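Kuron raises wash standard for printed household cloth

Kuron, the textile testing house, has revised its wash durability procedure for printed household cloth, a category that covers tea towels, napkins, table runners and light covers. The new procedure takes effect in April and applies to all samples submitted from that month on.
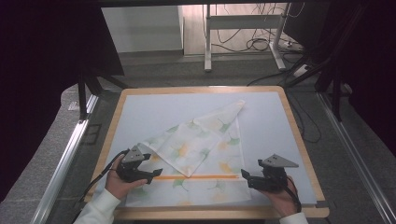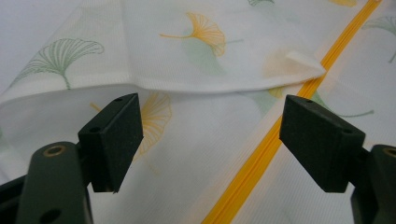
Printed cloth with a leaf pattern on a white ground.

The main change is the length of the test. Samples will now go through 20 wash cycles before color and dimensions are measured, double the earlier number. Water temperature, detergent dose and load weight stay as they were. Drying is now done flat on a rack; line drying, which the old procedure allowed, has been dropped on account of the stretch it adds along the hanging edge.

Shrinkage is measured separately in the warp and weft directions, and the two results are no longer averaged. Under the old rule, a cloth that shrank heavily one way and slightly the other could pass on the combined figure.

"The average hid the problem," said Slamet Chin, who leads the textile section at Kuron. "A napkin that comes out of the wash longer than it is wide goes in the drawer and stays there."

Kuron ran the draft procedure on 143 samples from its archive, all of which had passed under the old rules. Most passed again. Failures were concentrated in pigment prints on thin cotton, where color came off along creases. Prints made with reactive dye showed little change after the tenth cycle.

Two mills have already moved to the new procedure. Plattner, which weaves and prints table linen, began submitting samples on the longer cycle last season. Susska has adopted it for its printed range but will keep the old label text until existing packaging is used up.

Leopold Ortner, production manager at Plattner, said the added cost was mostly in time. A full test now occupies a machine for most of a working week, and the mill has had to book its slots earlier. He said the company had also lengthened the curing step on two of its prints - a change it had been considering before the revision.

The fee for a single sample rises to 400 euros. Orders of more than 2,000 finished pieces will need a second sample, taken from the last third of the run. Certificates issued under the old procedure stay valid until their printed expiry.

Written questions on the revision can be sent to the Kuron textile section until noon on Monday.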